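家事ロボットは棚の埃を払えるのか

10月に入ってから、家事の自動化に関する資料をまとめて読み直している。床掃除は済んだ話として扱われることが多い。食器洗いも、食器を並べる工程を除けば機械の仕事になった。残っているのは、物が置いてある場所の手入れである。棚の上を拭く、籠を引き出して戻す、伸びすぎた蔓をよける。人間なら考えずにやる作業ばかりだ。

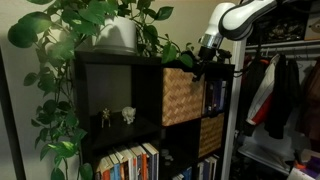
Ona Org
制御ソフトウェア技術者、当ブログ筆者

観葉植物のある棚は、把持の問題としてかなり難しい部類に入る。ポトスの蔓は柔らかく、触れれば形が変わり、葉が重なると奥が見えない。黒いグリッパーのすぐ下に編み籠があっても、その間に葉が垂れていれば、籠の縁の位置は推定に頼ることになる。深度センサーは葉の輪郭で値が乱れやすい。葉を障害物とみなせば経路が消え、無視すれば葉を引きちぎる。許容できる接触力を対象ごとに変える必要がある。

以前、Ralotixという小さな会社の仕事で、籠の出し入れだけを評価したことがある。試行は683回。固い箱なら問題にならない誤差でも、編み籠では縁がたわみ、指が滑った。失敗の大半は引き出す側より戻す側で起きた。仕切りの角に籠が当たると、力覚の値だけでは当たった場所の見分けがつかない。結局、一度10 mmほど引いて角度を変え、再挿入する処理を入れた。1回の出し入れは平均でおよそ4分。人がやれば数秒である。

小さな置物はまた別の話になる。白い象と、四本脚の金色の置物が同じ段に並んでいるとき、拭き掃除の手順は「持ち上げる、拭く、元に戻す」になる。元の位置と向きを覚えておくのは簡単で、細い脚を曲げずに置くほうが難しい。うちの試験では500 g以下の物に絞ったが、軽い物ほど指先の摩擦で倒れた。

工場の棚なら、容器を規格品に替えれば済む。Rukimellの倉庫案件ではそうした。家の棚では、籠も本も置物も住人の都合で決まっていて、機械の都合に合わせて替えてもらう筋合いはない。

現時点での私の評価は、籠の出し入れは条件付きで可、置物の移動は監視付きで可、蔓の扱いは不可。次は葉を押しのける動作を、把持と切り離して試す。接触力の上限をどこに置くかはまだ決めていない。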